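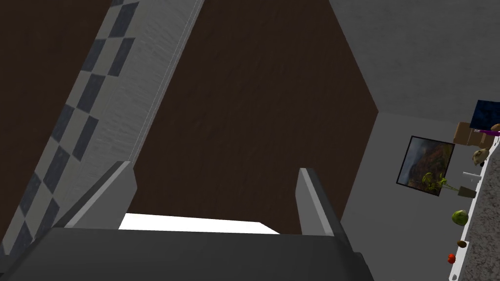
4.2 Interior Doors and Evening Heating

Most of the work on heating in small apartments treats the home as a single space. The tenants in our survey did not use their homes that way. They heated the room they were sitting in, and they used interior doors to keep the warmth there. This section reports what they told us about that habit and how it differed between the Udside and Inthanon buildings.

A total of 134 households returned the door diary. Each was asked to note, at 7 a.m. and again at 9 p.m., whether the bedroom, kitchen and bathroom doors were open, closed or partly open. The diary was kept through February. We then interviewed tenants from 19 of these households at home. The interviews were carried out by Lamai Intarasuk and Wiroj Duangkaew in the language the tenant preferred, and the notes were coded by Aishwarya Bangera.

At Udside, the bedroom door was usually closed in the evening and opened shortly before bed. Tenants described this as a way to save money, though several added that they had grown up with the same rule. At Inthanon the pattern was weaker. The living rooms there are larger and open directly onto the kitchen, so there is less to gain from closing a single door. Tenants at Inthanon more often spoke of closing doors to block cooking smells or the sound of a television.

The type of handle came up more often than we expected. The older Udside apartments have round knobs, and the refitted ones have levers. Tenants with levers said they could shut a door with an elbow while carrying laundry or a child. Those with knobs were more likely to leave the door partly open during the day. One older tenant kept her kitchen door propped open all winter because the knob hurt her wrist, and she ran a small heater next to her chair to make up for it. 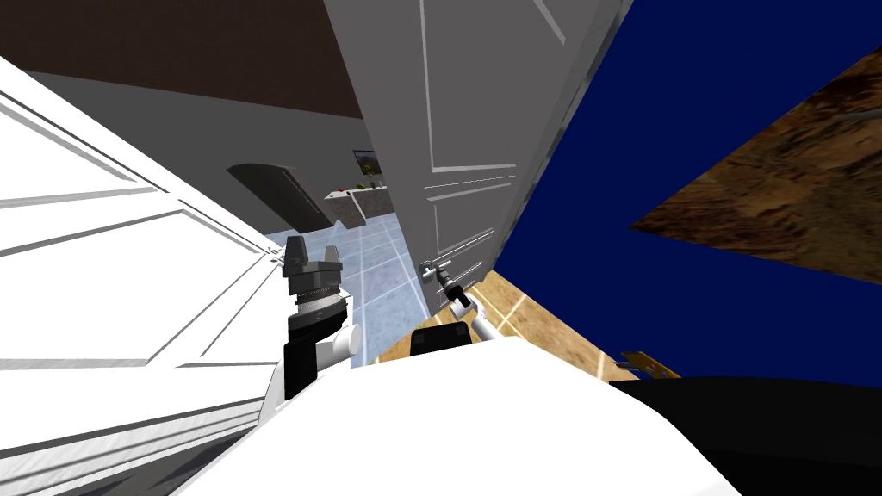 Figure 4. Light gray door with a metallic lever-style handle. A large white paneled door and an open doorway are also visible.

Door fit also mattered. In 25 of the diaries, the comments page mentioned a door that stuck, rattled or would not latch. These households recorded more partly open doors than the others, and the difference was clearest for bathrooms. We did not measure the gap under each door, and we cannot say how much heat was lost that way. Ratanaporn's earlier work in the same buildings found wide gaps on the upper floors, where new flooring had been laid without rehanging the doors.

Two limits should be noted. The diary relied on tenants to record the position of each door, and a door noted as closed at 9 p.m. may have been open for most of the evening. The heating bills we were given covered whole apartments, so they could not be matched to single rooms. For these reasons we treat the diary as a record of routine and do not use it to estimate savings. Room temperatures, which were logged only at Udside, are taken up in Section 4.3.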